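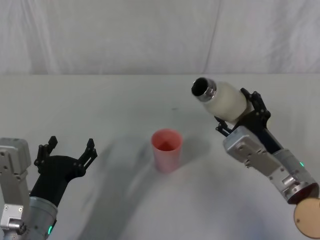 The two-armed station at the Drenden open day, with the bottle in the right gripper and the pink cup on the table.

If you missed the open day at Drenden on January 13, 2025, I'm sorry, you missed a good one! The Rulside workshop opened its doors to 206 visitors, and I think most of them ended up crowded three deep at the pouring station.

The job sounds simple enough. One arm picks up a bottle, brings it over to a cup and tips it. Try explaining to a machine when to stop tipping, though. The team has been at it for 17 weeks, and they were happy to talk through the parts that still give them trouble (light plastic cups are high on the list, they slide if you so much as bump them). The black grippers have jointed fingers that can wrap around a bottle, and seeing them up close was a treat for anyone who likes a good linkage.

My favorite part was the question time. A group of kids from Dunleavy wanted to know whether the left arm gets bored waiting its turn, and the crew gave that one a long and very serious reply about teaching two arms to share a table.

Over the afternoon the station ran 82 tries, and the crowd cheered the misses as loudly as the good pours.

Rulside plans to open up again in the spring, with a towel-folding station next to this one. Sign-up sheets will be at the front desk by the end of the month.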